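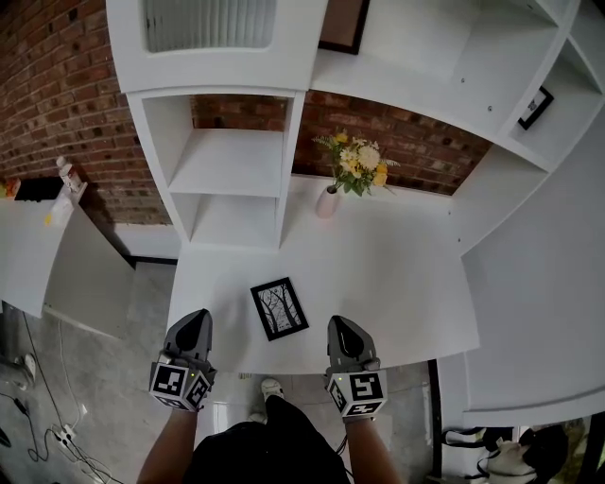

Chapter 9
Comparing Hand-Held Grippers

Most published comparisons of grippers are worth less than the paper they take up. A lab buys two models, has someone pick up blocks with each, and reports that one did better. Better at what, in whose hands, and on which table? The reader is seldom told.

This chapter deals with grippers that a person carries and works by hand, so that the motion can later be copied by an arm. They are cheap to try out and easy to like. Both facts should make you careful.

Start with the claim itself. Suppose the maker of the Brimell says its tool can be tracked anywhere over a desk, while the Neves loses its position near the edges. Before you repeat that, ask how position was measured. Many of these tools are tracked by printed black-and-white markers, and a marker can only be read when a camera has a clear view of it. Turn the wrist and a forearm may hide it. Lean forward and your own head may do the same. A tool that loses its position under those conditions may have a bad marker layout, or it may have had a bad afternoon.

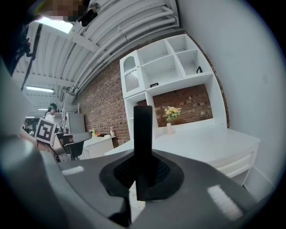
The second thing to doubt is the operator. People get better with practice, and they get better fastest at the start. If one person does 200 picks with the Brimell and then moves on to the Neves, the second tool gets a trained hand for free. In the Tikstead exercise at the end of this chapter you will switch tools after every 10 picks, and you will find it annoying. Do it anyway.

Third, look at what was left out. The Stodow report, which we take apart in Section 9.2, lists 19 failed grasps for one gripper and none for the other - but a dropped object counted as a failure only if it left the desk. Change that rule and the ranking may change with it. We can't say for sure, as the raw logs were never released.

Before reading on, write down what you would count as a failed grasp. Keep the note. You will need it in Section 9.3.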